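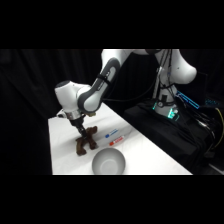

# The Things That Stay on the Table

*A stuffed animal of uncertain species, a couple of markers, and the long war over the flat surfaces of the American home*

Every household has one surface that was bought for a purpose and now serves another. In my house it is the white table in the room we call the office, a name that has held up about as well as the table has. I bought it to write on. It came from Rotell, in a box that required two adults and a quantity of language, and for the first evening it was the cleanest thing I had ever owned. By breakfast there was a marker on it.

The marker has never left. I have put it in the drawer. I have put it in the cup that holds its relatives. I once carried it to the basement in August and set it on a shelf next to the paint, and it was back by Sunday with a friend.

I bring this up because I have spent most of the summer talking to people about clutter, and what I wanted was a grand theory. I got several. They didn't agree, and most of them were delivered across tables that had things on them.

## The residue

Meenakshi Katiyar has been organizing other people's homes for long enough that she no longer flinches when a closet is opened. She works alone, carries a folding stool, and charges by the afternoon. Her name for what's left on a surface after a serious cleanup is "residue," and she insists that it's the only part of the job that interests her.

"Anybody can clear the mail," she told me. "Mail wants to be thrown out. You give it permission and it goes. Then you're down to a couple of objects, and the client gets very quiet, and that's where the rest of the afternoon disappears."

The residue, in her experience, falls into a small number of families. There are the pens and markers, which people keep out in case an idea arrives. There are chargers for phones that have gone to their reward. And there is almost always one soft or lumpy item, usually a toy, that belongs to a child who has outgrown it, or to an adult who would prefer to say that it belongs to a child.

I asked what she does about the lumpy item. She said she picks it up and holds it until somebody says something.

I tried this at home. My husband walked in, saw me standing by the table with a felt hedgehog at arm's length, and asked if I was feeling all right. The hedgehog went back where it had been.

## A brief history of not putting things away

It would be nice to blame the furniture, so I called a man who makes it. Berkay Kurtuluş runs a small shop called Kaplan with his cousin, building tables and desks to order, and he was happy to accept the blame on behalf of the trade. White tops, he said, are the worst offenders. People ask for them because they've seen a photograph of a white table with one pear on it.

"They want the pear life," he said. "So I build them the table. Then they send me a picture a month later, very proud, and there's the table with a hundred things on it and no pear."

I thought he was exaggerating. He sent me the pictures. In one of them I could make out a bicycle pump, a sheet cake and what I am fairly sure was the drawer from a different table.

A dark table forgives, according to Kurtuluş, and a white one takes notes. A brown crumb on walnut is part of the grain. On white it is an accusation. He has a dark table at home and says he sleeps well.

His cousin, Oğuzhan Yurt, takes the opposite view and took it loudly from the other side of the shop. A white top is a favor to its owner, he said, as you always know what you've got. He can spot a dropped screw on one from the doorway. On his own walnut dining table he lost a pair of reading glasses for most of a winter, and they hadn't moved.

## The 75-minute method

Naturally there are products. I sent away for the Flallano, a set of nesting trays that promises to give every object "a place to land," and I can report that every object landed in the largest one. I subscribed to Pluvov, an app that reminds you to clear a surface and then congratulates you in a way I found personal. It asked me to photograph my table every night. I ended up with a folder of nearly identical photographs and a much fuller phone.

The advice I got the most from cost nothing. Jérémie Moulin teaches an evening class in what the catalog calls home management and what he calls putting your stuff away. He gives his students 75 minutes, one surface, and a single rule, that each thing must be picked up by itself. No armfuls and no sweeping the lot into a bag with your forearm, a technique I had believed was my own invention.

It's maddening. You pick up one paper clip and decide about it. You pick up a receipt and decide about that. Somewhere near the twentieth item I had the sense of meeting my belongings for the first time, and of not caring for them much.

Moulin has watched enough people do this to know where they'll stall. They go after the flat, hard, sensible things first, and the odd soft thing they circle like a dog around a bath. He now makes his students take the odd thing first. The rest goes faster once you've stopped seeing it out of the corner of your eye.

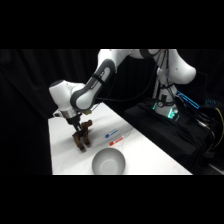
I have come to think the order matters more than the storage. Most of us start at the easy end, feel virtuous, get tired, and leave the hard object for a tomorrow that has its own objects. Take a tabletop with very little on it, a small brown toy with several stubby legs and two markers lying side by side. My hand would go to the markers every time. They're long, they're plain about what they are, and they have a cup waiting somewhere. The toy comes up in the grip as a question. Which animal is it? Does it go with the other animals, if there are other animals, or on a bed, or into the box in the garage where the animals go to be thought about? With Moulin's rule you close your fingers on the brown lump before anything else, and the markers can lie there in parallel for as long as they please.

I took this to Katiyar, who was unimpressed. She has always started with the toy, she said, and then she asked what I'd done with the hedgehog.

## In defense of the lump

Not everyone I talked to considers the residue a problem. Barış Özkan repairs old toys in the back half of a store that sells lampshades, and he spends his days among exactly the kind of object that Katiyar's clients go quiet over. People bring him animals whose species has worn off. Ears go first, he told me, then faces. What survives is a color and a number of legs, and sometimes there's disagreement about the legs.

He used to ask customers what the thing had been, so he could restore it properly. He gave this up after a pair of sisters fell out in front of the lampshades over whether a brown animal was a bear or a cow. These days he fixes the seams, leaves the face as he finds it, and hands it back. The sisters' animal is still a bear on one side of the family.

"You want to know where they keep them, after I've done all this work?" he said. "On the table. With the keys. Never on a shelf, never in a case. I've had one lady back three times for the same rabbit, and it's because she keeps putting coffee down on him."

Özkan doesn't regard that as neglect. A thing on the table gets moved, wiped under, knocked off, set upright again. It's handled more in a week than the good china is in a decade. He would not want to be the good china.

I found this persuasive, though I should add that his own workbench was impassable and he had lost my coat.

## What I did about it

I gave the white table one more full session, by the rules, with the phone in another room. I took the hedgehog first. I held it for what felt like a suitable time and learned that it belongs to me, which I had managed not to know. A woman I used to work with gave it to me when I left that job, and for years I've been telling visitors that it's my daughter's. My daughter, consulted through her bedroom door, said she had always assumed it was a potato.

After that the decisions came easily. The receipts went. The nesting trays went to my sister, who was thrilled and has put them all inside the largest one. I found a library book, the instructions for the table itself, and a small key that opens nothing in the house and that I've decided to respect.

There is now a good stretch of white to work on, wide enough for a laptop and both elbows. The hedgehog has the left side, near the edge, where it gets the light in the afternoon. I did try a pear. It lasted a day and then somebody ate it, and left the stem.

The markers are in the cup. I checked just before I sat down to finish this, and there was only one in there, so I've gone back to looking under things.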